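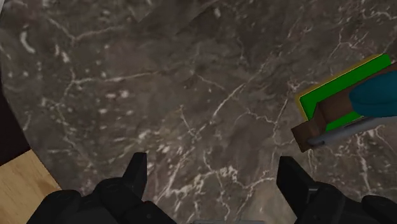

Welix Washroom Cell — planning licence, 30 seats. Sites costing an arm for basin cleaning can test reach before ordering hardware. The open two-finger gripper works over dark veined marble, with a green pad lying to its right. Arm and mount are quoted separately — allow 1513 for both. 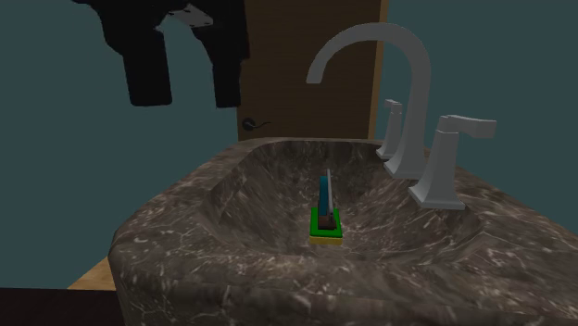 Open gripper, with the sponge in the basin.

Part no. 408. Budget for spare fingers in year one.

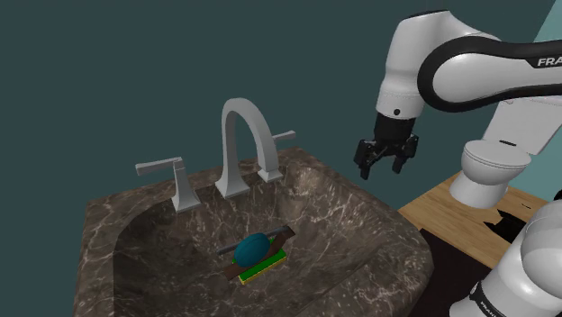
White arm at the sink, toilet behind.

October, by Vilém Zeman

Related items
Enetti finger set
Pace mounting plate
Idia seat renewal

We use cookies to remember your basket.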